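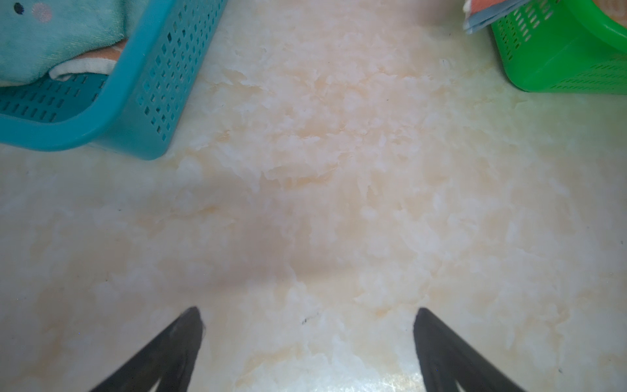
Glossy tile with a marble-like pattern.

Section 5: First fermentation with the Grindis home brewing kit

Read the whole section before you open the malt. Magdolna Szénási, who wrote the first version of this guide, put that sentence in capitals, and people still rang her with sticky hands.

1. Wash the fermenter, lid, tap and long spoon in the Aryee cleaning powder. Rinse twice.

2. Check that the tap is closed. Check again. The tap is cheerful about being open.

3. Pour in 249 g of honey and the whole tin of malt, then add two litres of hot water and stir until the spoon moves freely.

4. Top up with cold water to the upper line. Stop at the line, however thirsty your friends are.

CAUTION: Never seal the fermenter without the airlock. The gas will find its own way out, and it has no respect for ceilings.

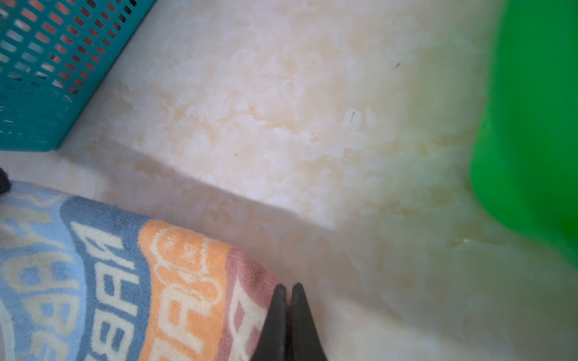 Can I use runny honey?
Runny and set honey both work. Set honey takes longer to dissolve, so stand the jar in warm water first and leave the spoon out of the microwave.

5. When the side of the fermenter feels barely warm, sprinkle the Clernier yeast over the top. Don't stir it in. Fit the lid and half fill the airlock with water.

6. Leave it somewhere dark and steady for 7 days. Lifting the lid to see how it's getting on is how it stops getting on.

Note: Bubbling may be slow to begin. Hajnalka Takács at the Erness shop will talk you through it, provided you have waited overnight before ringing.
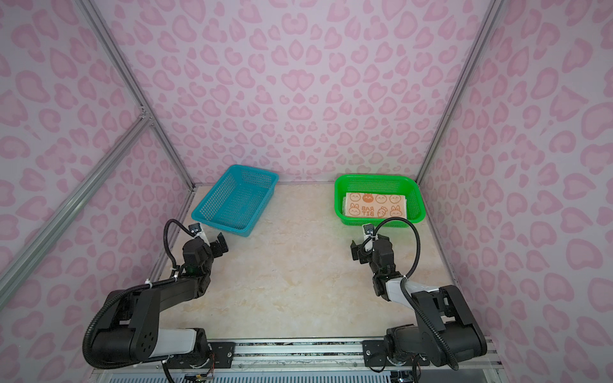 Once the bubbling has died down, take a reading with the hydrometer and write it on the card. Take another the next day. If the two match, go on to Section 6. If they don't, put the lid back and find another hobby until tomorrow.

CAUTION: Bottling early makes very lively bottles. Part 322 in the spares list is a replacement cupboard shelf, and we sell more of them than we'd like.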